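From: Ifigeneia Antoniadis
To: Neseck list
Date: Thu 5 September
Subject: Re: [neseck] Folding tables, worth the bother?

Orestis Konstantinidis wrote:
> We're in a one-bedroom unit and I'm sick of eating off my lap. Looking at
> one of those plastic tables with fold-up legs. Do they wobble? Where do
> you put it the rest of the week? And does it wreck the floor? Ours is
> tile and the landlord is fussy.
>
> Orestis

Hi Orestis, and hi all,

Oh, get one! I've been wanting somebody to ask this since May, when we finally gave up our big dining table (four chairs, lovely, far too large, went to my cousin in Clilavis). The plastic folder was meant to be a stopgap and I've grown ridiculously fond of it.

Wobble first. Mine is steady enough for dinner, the sewing machine and a 1395-piece jigsaw, though I wouldn't sit on it. Before you buy, turn one over in the shop and look underneath. You want a ribbed underside, a good close grid of it, and clips for the legs. The cheap one my sister has is nearly smooth underneath and it sags in the middle if you put a full pot on it. Check the feet too. Rubber ones are kind to tile, and ours haven't left a mark on the marble in the lounge.

As for where it lives, ours goes against the wall past the end of the sofa. I'd pictured it behind the bedroom door but it's too far to carry when the pasta's ready, so the lounge won.

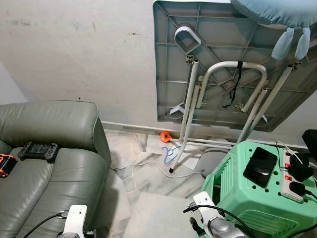
The table against the wall by our sofa, underside out. The light blue thing over the corner is padded.

I love that I can grab it and have it up before the kettle boils. Stand it on a slight lean with the feet on the floor, and give it a little push to make sure it won't slide before you let go. Our wall has its share of grey scuffs, so if your landlord is the fussy sort, hang an old towel between the two.

One warning: anything flat and upright becomes a rack. Things get draped on it, coat hangers end up on the floor underneath, and then you have to clear the lot before you can eat. I do a quick pick-up on Sunday and it's fine by Monday (well, Monday morning).

Measure your gap before you go shopping! I didn't, and had to shuffle the sofa along to make it fit. Spyros, didn't you have a spare one at Balogun Street? Orestis might like to try it for a weekend.

Cheers,
Ifigeneia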